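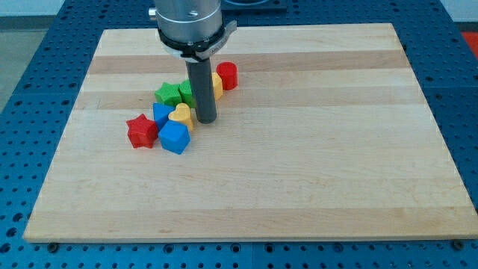
I went along to the open afternoon at Standholm in February, mostly to see how far they had got with teaching arms to push things around by contact alone. Our shop runs two older pick-and-place cells and I have been asked more than once whether a robot could tidy small mixed parts without a gripper change for every shape. The bench I spent longest at had no gripper on it at all. The tool was a plain dark grey rod with a rounded tip, clamped straight into the wrist, and the work was a cluster of chunky plastic blocks on a maple cutting board: stars, a heart, a cube, a cylinder and so on, in red, blue, green and yellow. The blue perforated table under the board is the same sort we bolt our own fixtures to, so I felt at home.

Standholm is in an industrial estate behind a tile warehouse, and the parking is poor. I got there at half past one and had to leave the car in the next street over. You sign in at the front desk, they give you safety glasses and a sticker, and then you are free to wander between the benches as long as you stay on your side of the yellow tape. There was a tea urn and a tray of lamingtons, and a stack of brochures I didn't take.

Delia Stoica was running the block bench. She has been on the pushing work for a couple of years and she was happy to talk while the arm got on with it. The program is called Plovo. You type a short instruction, something like "move the red star to the left of the blue cube", and the arm works out a series of pushes and carries them out. It looks at the board again after each push and adjusts the next one.

Watching it is slower than you might expect. The rod comes down beside a block, nudges it a couple of centimetres, lifts, goes around to another side and nudges again. The cube is the easy one, as you'd guess. Push it square on a flat face and it goes where it's told. The stars are awkward. If the rod lands between two points it gets a good hold and can steer, but if it catches a tip the whole block spins and the arm has to go back and straighten it. I saw it take nine goes at one star before it was satisfied. Delia said that was on the high side but not a record.

The other trouble is neighbours. When the blocks are bunched up, pushing one moves the next one along, and the program has to decide whether that matters. In the runs I watched it usually cleared a path first by shoving the nearest block out of the way, then went back for the one it had been asked about. Once it shoved a block most of the way to the edge of the board and then stopped. Delia moved it back by hand and restarted. She didn't make a fuss about it and neither did anyone watching.

She had a printed sheet taped to the monitor with the results so far. They have logged 2410 instructions on this set of blocks, and the success rate on single moves is 85 per cent. For instructions with two moves in a row it drops to 65 per cent. I asked what counted as a success and she said the block has to finish within a set distance of the target and nothing else can have left the board. I would have liked to see those numbers split by shape. She said they have them but hadn't brought them out for the day.

I asked about the board as well. They started on a sheet of white acrylic and the glare gave the vision side trouble under the ceiling lights. Somebody brought in a cutting board from home as a stopgap and the results improved, so they bought one of their own and it stayed. Friction is more consistent too, apparently, though they do wipe it down each morning.

At two o'clock there was a talk upstairs by Kauko Saarela, who looks after the hardware. Most of it was about tool wear and how they decide when to stop an arm. They set a low force limit and let the controller fault out if the rod presses too hard into the board, and for the first few months it faulted constantly. The fix was a bit of give in the tool mount and a better measurement of the table height. He had a slide listing 956 faults from that period sorted by cause, and the biggest group by a long way was the table not being level. I wrote that down. We lost most of a week to the same thing at work last year and blamed the software the whole time.

Someone at the back asked why they didn't just use a gripper. Kauko said that for a lot of jobs you should. What they are interested in is parts that are too flat, too big or too slippery to pick up, where a person would slide them across the bench without thinking. He mentioned sheet gaskets and bags of fasteners. Gaskets are close to what we handle, so I caught him afterwards and we talked for ten minutes about edge lift and whether a softer tip would help. He thought it might, but it would wear faster and they'd have to recalibrate more often.

Downstairs again I had a quick look at the other benches. Kolik had a table near the roller door with their new tool changer, which clicked on and off nicely and costs more than I could get past my manager. Pesonen was showing a conveyor tracking setup, but it was down for the whole time I was there with two blokes underneath it, so I can't say anything about that one.

I went back to the block bench before I left. Delia was letting visitors type their own instructions by then, and there was a queue of kids. One of them typed "make a line" and the arm had a fair crack at it. The line had a bend in the middle. I asked for all the same colours to be put together, and it paired up two of the colours before the program timed out. Delia said long instructions are what they're working on for the rest of the year.

Kauko is sending me the drawing for the tool mount. If it suits our flange I'll get one machined and try it on the older cell, probably on gaskets first. The next open afternoon is in spring and I'll park at the station.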